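About Boltard

Boltard is a charity partnership office based in Natville. We connect regional businesses with nonprofits that serve disabled veterans, military families and caregivers. Most of what we do is practical: register round-ups, matched gifts, sponsored meals, equipment drives and the paperwork that goes with them.

How we started

Garnet Morin opened the office after managing community giving for a grocery distributor. Store managers kept asking her which veterans' groups would take a donation smaller than a truckload. She kept a list, the list got long, and Boltard grew out of it. Our first campaign ran in two stores for one month and paid for a wheelchair ramp at a family home outside Natville.

We now work with 61 businesses. Some are chains, but many have a single location and a staff small enough to fit in one van.

What we do

A typical campaign runs four to six weeks. We agree on a goal with the nonprofit, print the counter cards, train the cashiers and send a weekly total to every store. When the campaign closes, the money goes to the nonprofit in one payment, and each business gets a statement it can post for customers.

Our largest yearly effort is the Drematside Drive, held each September. Last year it funded 228 home repairs and vehicle changes, including hand controls, lifts, grab bars and widened doorways. Applications for this year's drive open on 2026-04-01.
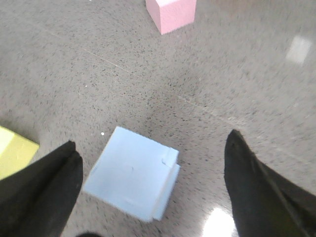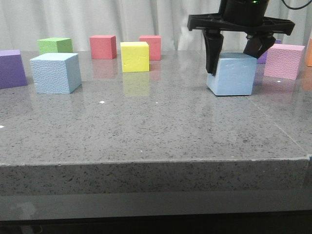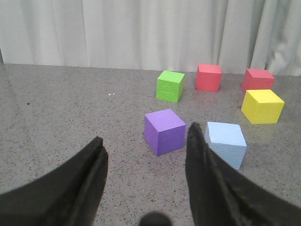
Foam blocks on a speckled gray surface.

Who we are

Garnet Morin, Director. Handles new partnerships and speaks for the office at public events.

Decha Onsri, Campaign Manager. Sets the calendar, visits stores and answers the phone when a counter display goes missing.

Nhi Sầm, Grants and Records. Reviews applications from families and keeps the accounts ready for our outside auditor.

Yurii Demchenko, Home Projects. A former building inspector who checks each house before work begins and again when it is finished.

Casimiro Bermúdez, Veteran Liaison. Served as an Army medic and helps applicants gather their service records.

How we are paid

Businesses pay a flat yearly fee based on number of locations. We do not take a share of customer donations – the full amount collected at the register goes to the nonprofit named on the card. The Liang Fund, a family foundation, covers our rent and has done so from the beginning.

Working with us

We accept new business partners twice a year. You need a fixed location, a manager willing to be the contact, and over 40 customers on an ordinary day. Nonprofits can write to us at any time and should include their most recent annual report. Families looking for help with a home or vehicle can pick up a form at any partner store or ask for one by mail.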